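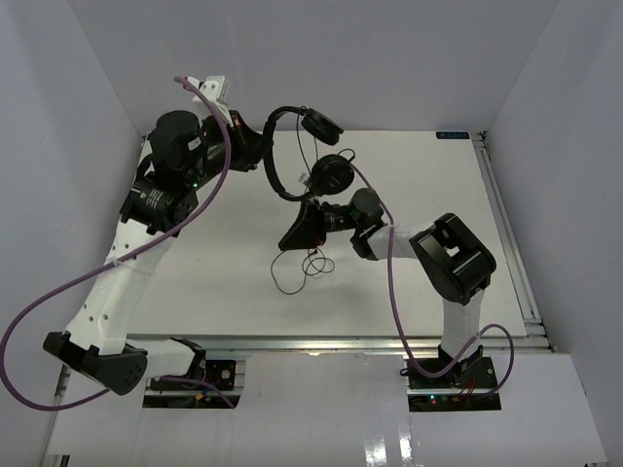 What is the best way to start listening to audiobooks if you have never finished one? Pick a short book you have already read and loved, and play it while your hands are busy with something easy.

That is the advice we gave over and over at the Plistthorpe Library listening table in March, and it has worked so well for so many of our members that we wanted to put it in the newsletter for everyone. The Listening Circle is now in its second year, and the spring season was our best yet. We borrowed 135 audiobooks between us before the season closed on 5/12/23, which is a lovely number for a group that began with a handful of people trading tips by the returns cart!

Starting with a book you know sounds a little backward, we realize. Why spend six hours on a story when you already know who did it? But listening is a different skill from reading, and your mind will wander at first. Everybody's does. When you drift off during a book you know well, you can drift back in without feeling lost, and after a week or so you will notice that you are drifting less. Several members started with a children's book they had read aloud to their own kids years ago, and they said hearing somebody else do the voices was half the fun (and a bit humbling).

Now, about speed. Our liveliest meeting of the season was the one on playback speed, and we never did settle it. One side of the room listens to everything a notch faster than normal and says they can't go back. The other side thinks that is like eating dinner standing up. What we did agree on is that the narrator matters more than the setting. A slow, careful reader can take a little push. A reader who uses pauses well — and the good ones really do — should be left alone. Try a chapter each way before you decide, and remember that you can change it for every book.

Narrators deserve a whole column of their own, and they will get one in the fall. For now, a tip that many of you wrote down at the last meeting: when you love a book, search the catalog by the narrator's name as well as the author's. It is a wonderful way to end up in a part of the library you would never have walked into. One of our mystery fans followed a favorite voice into a history of lighthouses and then into a very long book about salt, and came to the next meeting with two pages of notes.

Where people listen turned out to be a great topic too. We heard about weeding, ironing, walking the loop by the Doswood reservoir, shelling peas, and sorting a lifetime of buttons. Long drives were popular, of course, but there were some warnings about those. A book with a tense ending may carry you right past your exit. Cooking got mixed reviews. If the recipe is an old friend, go ahead. If it's new, you'll be reading one set of words and hearing another, and the sauce will suffer.

Bedtime listeners, please use the sleep timer! Set it for fifteen minutes, and when you pick up the book the next day, go back one chapter and start there. You will hear a few minutes twice, which does no harm, and you won't wake at three in the morning to find that the detective has a new partner and everyone is in Portugal.

We are also very happy to report that the Tkachuk Room is ours for the summer. It's the small one past the large-print shelves, with the good chairs, and it stays cool in the afternoon. We'll meet there every other week and keep the same loose plan as before. The first half hour is for telling each other what we've been listening to. After that we play a chapter out loud together and talk about it. Bring a sewing project or a puzzle if you like to keep your hands moving. You don't need to have finished anything to come, and you are welcome to say that you gave up on a book. Some of our best talks have been about the ones people quit.

The shared book for the summer is a collection of sea stories, 7 hours and a bit in all, broken into pieces short enough for a walk around the block. We chose short pieces on purpose. A few members told us that the winter pick, with its 336 tracks on a stack of discs, was a wonderful book and also a lot to keep in order, especially after one box got dropped in a parking lot. (All the discs were found.) Both the disc set and the download can be reserved now at the front desk, and the desk staff can help you put the library app on your phone or tablet if you bring it in with your card.

For those of you who still like discs — and there are plenty of you — the Borkent branch has moved its whole audio shelf to the wall by the front windows, and it's so much easier to browse. The bottom row is all plays and radio dramas. If you have never tried a full-cast recording, please do. With a different actor in every part, you get footsteps and doors and rain, and even people who swear they can't follow an audiobook tend to sit still for those.

Last, a request. We'd like to put together a list of good short listens, under three hours, for people who are brand new to this. Write the title, the narrator, and one sentence about why you liked it on a card and drop it in the blue box at either branch. Funny books are especially wanted. We have a great many sad ones already!

The first summer session will be on the calendar by the front doors at Plistthorpe as soon as the room schedule is printed. Come as you are, and bring a friend who says they don't have time to read.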